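Potedico 家用纺织品洗护记录数据说明

概述

Potedico 是一份关于家庭洗衣和衣物保养的中文文本数据集，共 397 条记录。每条记录对应一次洗涤，写明衣物种类、面料成分、洗涤程序、晾干方式和洗后的状况。数据由 Teodoro Marín 整理，Eusebio Bravo 负责校对面料名称和单位。

最初的用途是给一个洗护问答页面做检索底稿，后来有人拿去做面料词表，所以从 2 月的版本起单独提供了词表文件。

文件结构

records.csv 为主表，一行一条记录，UTF-8 编码，逗号分隔。
fabrics.csv 为面料词表，含通用名、别名和标签上的常见缩写。
notes.txt 为记录人的自由备注，按记录编号排列。
changes.txt 为修订说明。

主表字段

id：记录编号，不连续，删除的编号不再使用。
item：衣物或织物种类，如长裤、床单、毛毯、围巾。
fabric：面料，按标签抄写，标签缺失时填“未知”。
program：洗涤程序，分标准、轻柔、手洗、仅漂洗。
temp：水温设定，单位为摄氏度，冷水填 0，不代表实际水温。
load：投入的干衣重量，单位为克。
dry：晾干方式，分平铺、悬挂、烘干。
result：洗后状况，可多选，包括无变化、起球、缩水、褪色、变形。

面料名称的处理

“抓绒”“摇粒绒”“绒布”在原始记录里经常混用。词表把前两个并为一项，第三个单列，因为绒布的标签成分多半是棉。法兰绒与珊瑚绒各自保留。如果记录人只写了“绒”，fabric 一律填“未知”，原话放进备注。

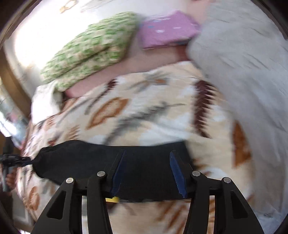 深色织物的褪色判断比较麻烦。同一条裤子在日光和灯光下看，结论可能不一样，所以只有在白天靠窗处比对过的记录才填“褪色”，其他情况写进备注。Grindard 和 Vidal 两组记录在这一点上执行得最严，Fandden 组的早期记录没有注明光线，使用时请自行筛选。

重量与用量

load 以厨房秤或行李秤称得。低于 500 克的单件洗涤单独标了 small，洗衣机在这种负载下容易偏心，脱水段经常中断重来，时长不能和整桶洗涤直接比较。洗涤剂用量没有进入主表，各家的量杯刻度不统一，换算后误差太大。备注里能找到一部分原始写法，例如“半盖”“一泵”。

厚重织物

毛毯、厚绒裤和带里层的外套建议单独读取。这几类的共同问题是外层摸着已经干了，夹层和腰头还潮。记录人需要捏一下腰头松紧和缝份再填晾干时间，没有检查的，时间栏留空。

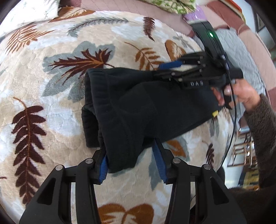

晾干时间以 15 分钟为最小单位，向上取整。夜间收衣的记录时间偏长，多半是晾好以后没有及时收，分析时可以按 notes.txt 里的“过夜”二字剔除。烘干记录只写程序时长，不含冷却。

已知问题

有 2 条记录的 fabric 与备注矛盾，原标签已经剪掉，无法核对，暂时保留原样。
南方梅雨季的记录偏少，悬挂晾干的时间不适合拿来推算潮湿地区的情况。
羊毛制品几乎都走手洗程序，不能据此比较各程序对羊毛的影响。
“变形”没有量化标准，领口松垮和裤腿扭转都归在这一项。

使用方法

用表格软件打开 records.csv 时，请把 id 列设为文本，否则前导零会丢失。词表与主表通过 fabric 字段的通用名关联，别名列仅供检索。多选的 result 以分号分隔，顺序没有含义。

修订与反馈

发现抄写错误，请附上记录编号和字段名发给 Teodoro Marín。涉及面料归类的意见转给 Eusebio Bravo，合并或拆分词条之前会先在 changes.txt 里列出，下一版再改主表。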